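Search this site
Search for:
Go

Remo Negri on hill climbs, a blown gearbox and staying in the small class

Remo Negri drove his first hill climb at 17, in a car his uncle had given up on. He finished second to last and asked for the entry form for the next one before he had his helmet off. This season he ended up on the podium twice in the small-engine class, driving for Holzer, a team that works out of two rented bays behind a tire shop in Rondden.

We met in October, after the last round at Gevmont. He had come straight from work and still had his name badge on.

"People ask when I'm going to move up to circuits," he said. "I've driven circuits. You make a mistake on lap three and you can spend the rest of the race fixing it. On a hill you get the one run, then you sit at the top and think about it."

Gevmont has 13 corners, and Negri says he can close his eyes and drive all of them except the ninth. It tightens after the trees and the surface changes halfway around. He lost the gearbox there in practice, going from third to second.

"I heard it before I felt it," he said. "I rolled back down with the hazard lights on and waved to everybody."

The spare came from Hannelore Lüthi, who runs a car in the class above and had an old unit in her trailer. Holzer's mechanic, Cathal Nic Giolla, had it fitted by 11 at night. The ratios were wrong for the hill - too long in the lower gears - but Negri took third place with it.

"Cathal wanted me to short-shift out of the hairpin. I tried it once and it was slower, so I went back to what I know. He was right about the tire pressures, though. I'll give him that."
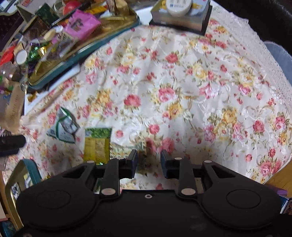 Money and next season

Holzer's main backer, Irano, has signed for another year. Negri would not give the amount. He said it covers tires, fuel and entry fees, and that he pays for his own travel and rooms.

"If I bend the car, that's a different conversation," he said. "We don't have a second body shell. So there are places where I leave a little margin, and I know exactly where they are."

He has been offered a test in a single-seater and has not made up his mind. Beat Frei, who has won the class more than anyone on the current entry list, told him to take it.

"Beat says you should drive everything once. But he also sold his single-seater after a year, so I don't know what to do with that."

Over the winter the engine comes out for a rebuild and the front suspension gets new bushings. Negri also wants a different seat. The one he has was made for a taller driver, and he has been sitting on a folded piece of foam since spring.

The first round is back at Gevmont. He plans to walk up to the ninth corner the evening before and have a look at the new surface.

Related items
Waltraud Eberhard steps down as clerk of the course
Gevmont hill climb: class results
Choosing tires for a cold first run
Rondden paddock moves to the lower field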